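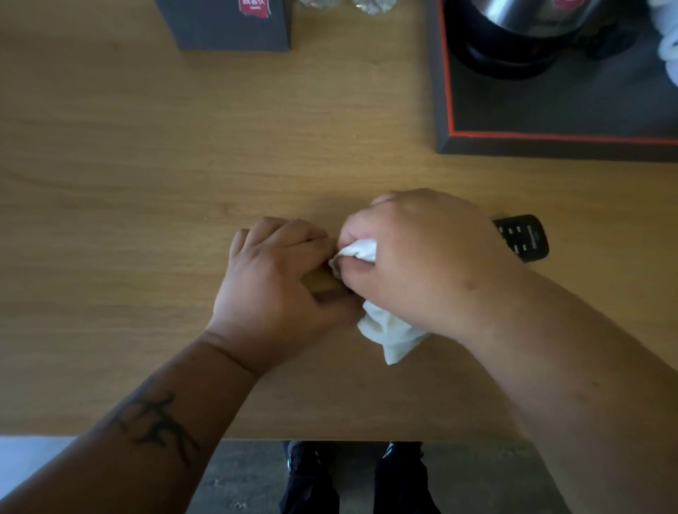 ## Zwischenbericht »Kleinteile im Gästezimmer«

Stand: 16. Mai 2024
Berichtszeitraum: ab April
Vorgelegt von: Dinow Zimmerservice, für die Förderstelle Nularura

Beantragt hatten wir die Überarbeitung der Zimmerreinigung. Bekommen haben wir das Geld für den Teil, den bisher alle für erledigt hielten: die Dinge, die der Gast anfasst und über die sonst der Staubwedel hinweggeht. Von den bewilligten 700 Euro ist der größere Teil für Tücher und Schulungsstunden ausgegeben, der Rest liegt noch da und wartet auf bessere Ideen.

### Was inzwischen gemacht wird

Der Schreibtisch ist der Prüfstein. Kleine Gegenstände werden in die Hand genommen und abgerieben, auch an den Kanten, wo sich Schmutz am liebsten aufhält. Bisher wurde um sie herumgewischt – mit einer Sorgfalt, die man bewundern konnte. 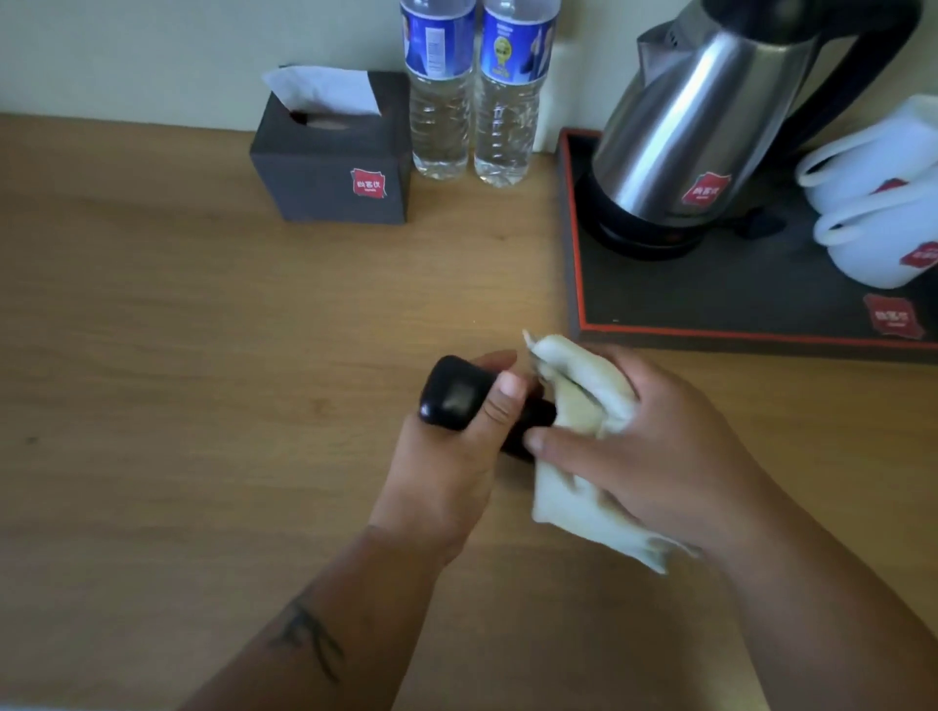 *Kleinteil in der linken Hand, Tuch in der rechten; Wasserflaschen und Wasserkocher auf dem Tisch.*

Die Reihenfolge steht jetzt im Arbeitsblatt: erst die Kleinteile, dann die Fernbedienung, zuletzt die Tischplatte. Das Tablett mit dem Wasserkocher hat ein eigenes Blatt, über dessen Länge wir mit Eynon noch verhandeln.

### Fernbedienung

Sie bleibt das Sorgenkind. Zwischen den Tasten sammelt sich, was Menschen beim Fernsehen so essen. Das Arbeitsblatt sieht vor, das Gerät flach auf den Tisch zu legen, mit einer Hand festzuhalten und das Tastenfeld abschnittsweise abzureiben. Zwei Durchgänge sind vorgesehen, und der zweite wird erfahrungsgemäß gern als Empfehlung verstanden.

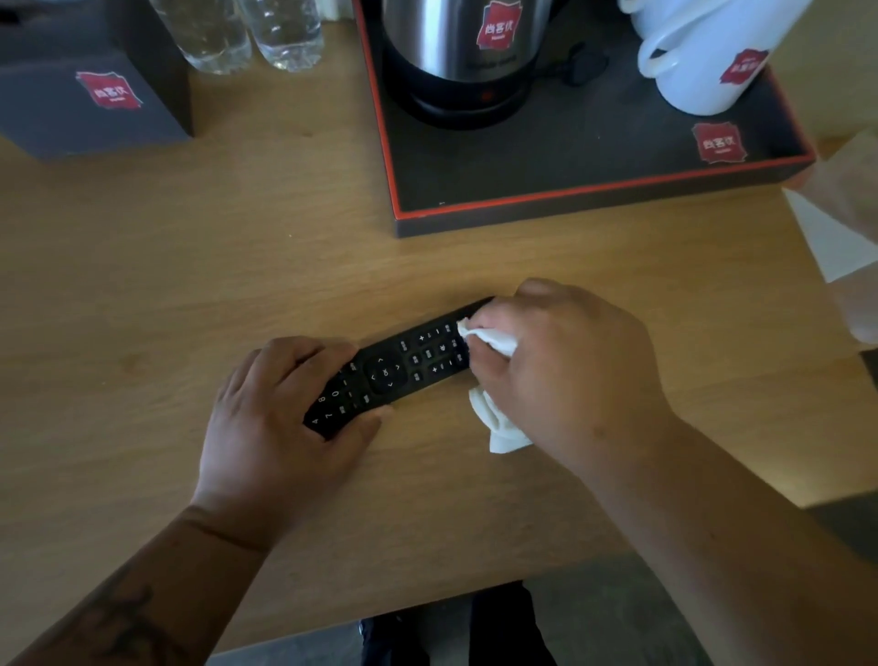

Bonumley merkte dazu an, zwei Durchgänge seien schön und gut, man wolle aber wissen, ob das Tuch dazwischen gewechselt werde, sonst verteile man den Ziffernblock bloß auf die Lautstärke. Der Einwand ist berechtigt und steht ab sofort im Arbeitsblatt.

### Offen

- Tuchverbrauch je Zimmer erfassen
- Kurzfassung des Arbeitsblatts für den Reinigungswagen
- Freigabe der Restmittel durch Nularura, gern vor dem Schlussbericht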